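Robots and Everyday Work
Notes for session 2: Can a machine do the washing-up yet?
Manaia Dunstan

I promised you something less gloomy than last session's conveyor belts, so we're off to the kitchen sink. Please read these before we meet, and bring one chore you hate (mine is the roasting tin).

Start with the dishwasher. We've had a machine that washes up for ages, and it gets away with it by making us do the awkward half - scraping, stacking, putting away. So when I ask whether robots can do chores, I mean that awkward half.
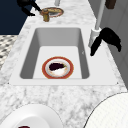
Clearing a plate sounds like one job, and when you write it down it grows. My own list for "clear the plate" got to 12 steps before I'd even turned the tap on! Look at the aubergine lying across the plate in the sink. Does it go in the bin, or back in the fridge, or is it somebody's supper? A hand can be ever so clever and still need telling. Then the plate has to come up out of a deep basin, and fingers need room to get under a rim.

Jot down where you would put your own fingers. Most people find they tip the plate first and grip it second, without having thought about it.
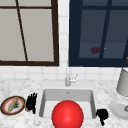 Two hands or one? Eliseo Ayala and I have argued over this since July. He says one good arm will do nearly everything if you give it time, and I say he has never dried a salad bowl. With a pair of hands either side of the basin, as they are in this simulated kitchen, one could hold while the other wipes, but now they have to keep out of each other's way, and that needs planning too. We'll have the argument again in class and you can vote.

Why simulate at all? Well, crockery is dear and floors are hard. You can run the same task 200 times overnight and sweep up nothing in the morning. The trouble is that real suds, grease and wet sponges are very hard to fake, so a robot that does well on the screen may still come unstuck in your kitchen.
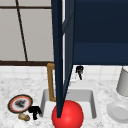
Getting close to a thing is the part machines are best at now. Reaching to a point in space is old hat on the shop floor, where parts turn up in the same spot every time. A kitchen worktop won't oblige. The arm here has its tip almost on top of the red ball, and that's lovely, but what about the plate off to the left, or the tap behind? An arm has an elbow as well as a fingertip, and the elbow can do the damage.

So, where does that leave us? My own view (argue with me, please) is that machines can manage bits of the washing-up in a kitchen they know, with someone nearby. I wouldn't leave one alone with my gran's teapot. 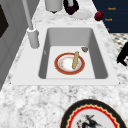
What I'd want before I changed my mind is a robot that can walk into a strange kitchen, clear up after an ordinary supper and know when to stop and ask. For next time, write out your hated chore in steps, and put a star by any step where you had to guess what somebody wanted. A page is plenty, and scribbles are fine.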